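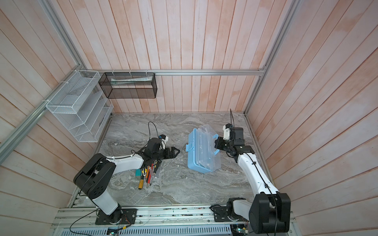

Two arms, one planner, one toolbox

Features > Automation > Software

Putting tools in a box is a dull job. Ask the people writing the software at Trudmont and they'll tell you it's a scheduling problem with a lid on it.

Their planner, Driter, treats both arms as a single machine. One joint plan, one clock. The older setup ran 2 planners that traded messages, and they argued. Left arm waits for right, right waits for left, timeout. The logs from November are mostly timeouts.

Perception is the harder half. Clear plastic is murder on a depth sensor. Wubshet, the vision module, mostly gives up on the lid and hunts for colored edges and the latch instead, then guesses the rest. Close up, glare can wash out half of what the wrist camera gets. So the pose estimate is allowed to go stale for 300 milliseconds before teh controller slows down. Was 5 seconds once. Bad week.

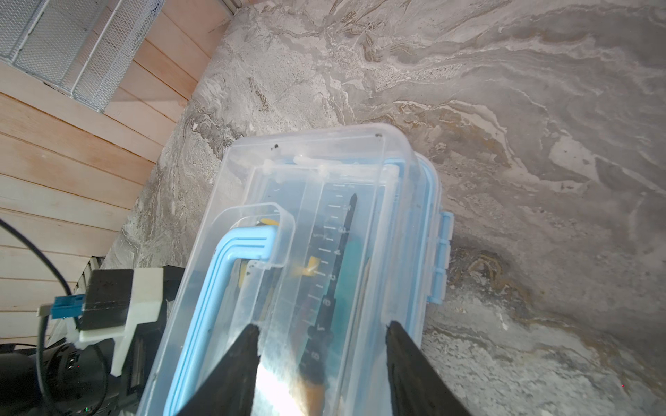

Clear box, blue trim, lots of glare: the wrist camera's view with the box between the gripper fingers.

Tooling next. Nikwood, the replay viewer, lets you scrub both arms against the plan, and it has eaten over 2,439 runs so far. Still crashes on Tuesday's build. Fix is comming, they say, probably after the latch work.

Shares 5 | Comments 2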